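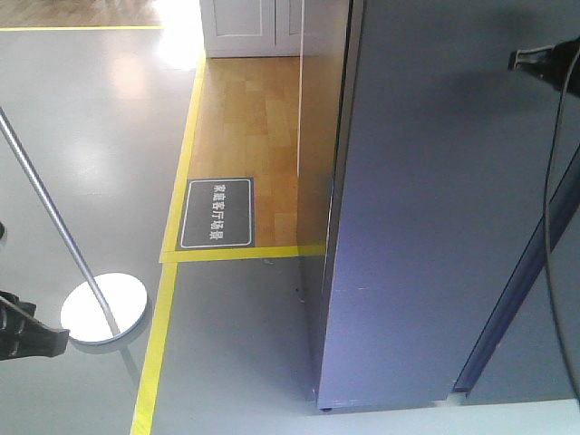

The home living room section of the Plillen training hall in Drarutau. The sign on the floor reads "家庭客厅场景" (home living room scene).

**PLILLEN OPENS DRARUTAU TRAINING HALL TO VISITORS**

*Open day shows how the Menda household robot program collects its practice data*

**DRARUTAU, November 24, 2021** – Plillen held the first open day at its robot training hall in Drarutau this week. The event drew 214 visitors, among them staff from 33 companies, teachers from local technical schools and residents of the neighborhood. Guests watched operators guide robot arms through household tasks and were able to try the controls under supervision.

The hall is used for Menda, a program started by Plillen and its engineering partner Rathjen to teach robots ordinary work in the home. Each section of the floor stands for one kind of room or workplace. The sections are marked off with yellow tape and labeled with floor signs in Chinese, which is the working language of most of the operators. Visitors were given a printed sheet with the sign texts in English.

Morning tours began with a short talk by Annelore Brinkmann, head of the Drarutau site. She explained that an operator moves the arms by hand control while cameras and joint sensors record what happens. Every recording is checked before it is added to the training set. Recordings with a fault in the camera signal are thrown out, but a dropped object is kept and labeled as a failed attempt.

"People come in expecting to see a finished robot that cleans the house," Brinkmann said. "We don't have that. We have a lot of practice sessions, and we wanted visitors to see what one looks like from start to finish, including the dull parts."

The main demonstrations covered two jobs: folding a hand towel and putting small items back in a drawer. Each was run first by an operator and then by the robot under its own control. The towel job was completed in both forms at every tour. The drawer job was stopped once in the afternoon when the arm closed on the drawer front instead of the handle. The operator reset the arm and the run was repeated.

Finn Strobel led the hands-on session. Visitors age 14 and up could take the controls and try to move a soft block from one tray to another. Strobel said most people gripped too early and pulled back too fast, as new operators do in their first week. The line for this session was longer than planned, and it was extended past the posted closing time so that everyone waiting could have a turn.

**How the sections are used**

A task is first worked out on a bench, then moved to one of the home sections. The furniture and lighting there are changed between sessions so that the robot does not learn only one layout. Panels are used to divide the hall, and teams book a section by the half day. The living room is the section most often requested at present, followed by the kitchen.

Plillen has recorded over 103 hours of checked living room sessions since the hall began work. The company plans to keep the balance between room types more even next year and will add a laundry section for that purpose.

Rathjen supplied the arm mounts and the control stations. Ute Rathjen, the firm's managing director, took part in the afternoon tour and answered questions on safety. She told visitors that the arms run at reduced speed whenever a person is inside a marked area, and that each control station has a stop button within the operator's reach. The same rules applied during the open day.

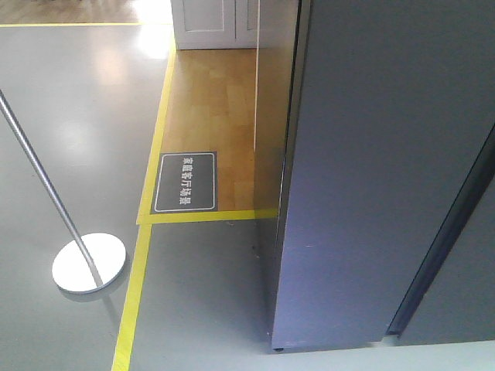

Eleri Prydderch asked at the afternoon discussion whether a robot trained in a hall would cope with a real home, where there are pets, toys on the floor and furniture that has been pushed out of place. She said she would want to see it work in a lived-in apartment before she believed it, and she suggested that the program invite families to set up a section the way they keep their own rooms.

Brinkmann replied that this was a fair point. A hall allows the team to repeat a task under known conditions, she said, but it cannot replace trials in real homes. Plillen expects to begin a small number of home trials once the drawer and shelf tasks are reliable in the hall. No date has been set. The suggestion about families has been passed to the team that plans the layouts.

Other questions dealt with jobs, noise and what happens to the recordings. Hauke Hinrichs, who manages the program's data, said the recordings are stored on servers at the site and are used only for training and testing. Operators are told what is recorded and sign a consent form before their first session. Visitors who took the controls were not recorded.

On jobs, Brinkmann said the site is still hiring. Operators need no technical degree. New staff train for four weeks, starting with the soft block exercise that visitors tried, and are paid from the first day. Applications can be handed in at the front desk.

**Next open day**

Plillen plans to hold a second open day in the spring. Tours will again be free, but places in the hands-on session will be booked in advance – the wait this time was too long for families with young children. Schools that would like a separate class visit can write to the Drarutau office. Groups will be split between the demonstration and the control stations.

**About Menda**

Menda is a joint program of Plillen and Rathjen. It develops training methods for robots that carry out simple household tasks. Plillen runs the training hall and the operator teams, and Rathjen builds the mounts and control equipment.

**Press contact**

Finn Strobel
Plillen, Drarutau office
Interviews and hall visits for the press by appointment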